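Flowers on the wall, bowls in the rack

In March I finally stopped being afraid of wallpaper with big flowers. For many years I lived with white walls, because my mother said that a pattern makes you tired and you cannot run away from it. Maybe she is right about bedrooms. But for the corner where the dishes dry I wanted something more cheerful to look at, and my friend Brisa Cortés lent me her sample book from Semeniuk for 21 days. I kept it for 40. Sorry, Brisa!

The paper I chose was not the first in my list. The first one had only leaves, and it was very elegant, and after a week I did not see it any more.

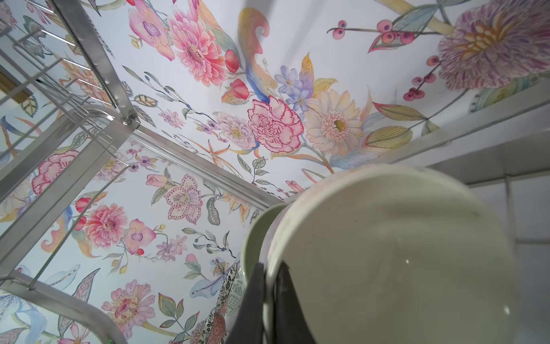 My rule for a pattern is now very simple: I must be able to find something new in it while I wait for the kettle. With small repeated flowers this is not possible, you learn them in one morning. With a paper like this one I can look for a long time. I had the pink peonies from the beginning, everybody sees those, but the sprigs of red berries near the top I noticed much later, and also the curling leaf in yellow and blue that looks like a feather. The pale background helps a lot. I think that on a dark one so many flowers would be too heavy for me.

One roll cost 197 in the shop in Cudirstead, and I will not write here what my husband said. He wanted the plain one from Tranell, which you can wipe with a sponge without thinking. This one I also wipe, but gently, with a cloth that is nearly dry.

Then there is the question of the dishes. When the wall is so busy, I was sure that everything in front of it must be white. I even put my coloured bowls in a box for four weeks. But white things alone looked a little lost, so one evening I took the others out again, and I liked it much better.
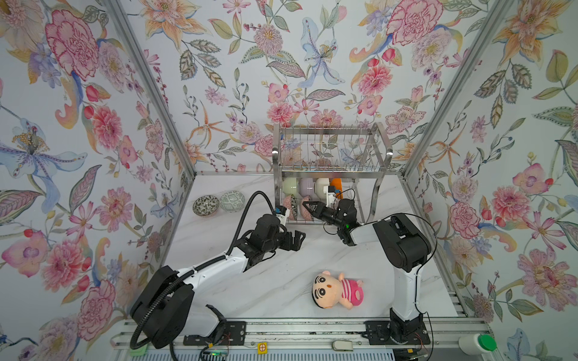

Green, lavender, white and orange at the back, the speckled pink ones in front.

The two patterned bowls I leave on the tabletop, to the left of the rack. I like the darker one very much, with its black and white pattern that could be leaves or the scales of a fish, I have never decided. Next to the flowers I expected a fight, but they are good neighbours.

Next I want to change the tea towels. Esto has some in plain olive, and I think they would go well with the leaves. If you have used them, please write to me if they lose their colour in the wash.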